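If you have been waiting for news of our hand-held gripper kit, thank you for being so patient with us. The Flastus is ready to go out, with blue finger pads already fitted and a spare set tucked in the case.

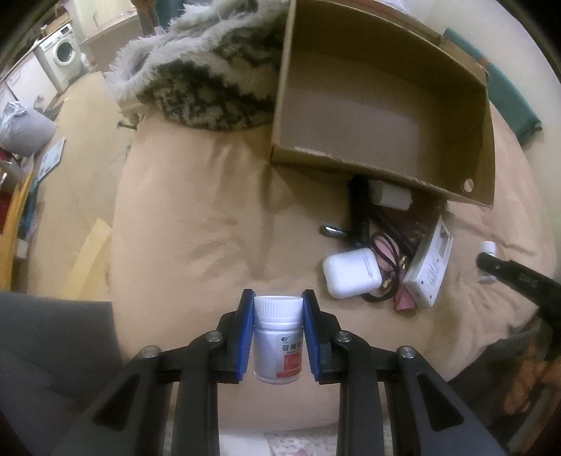
INUS WORKSHOP, August

Irina Toma and Gun-woo Kang have been putting the kit through ordinary household tidying - pill bottles, earbud cases, the odds and ends that collect in any home - and Irina tells us she's grown very fond of how lightly the jaws close.
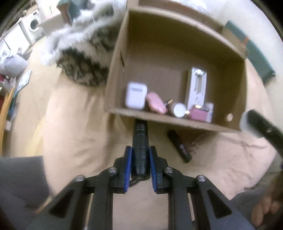

We have 21 kits for the first round of loans, and each one may stay with you for up to seven weeks, which we hope gives everybody time to get comfortable and then some. Please write to Marius Tănase if you'd like one, and do mention whether you need the left-handed grip.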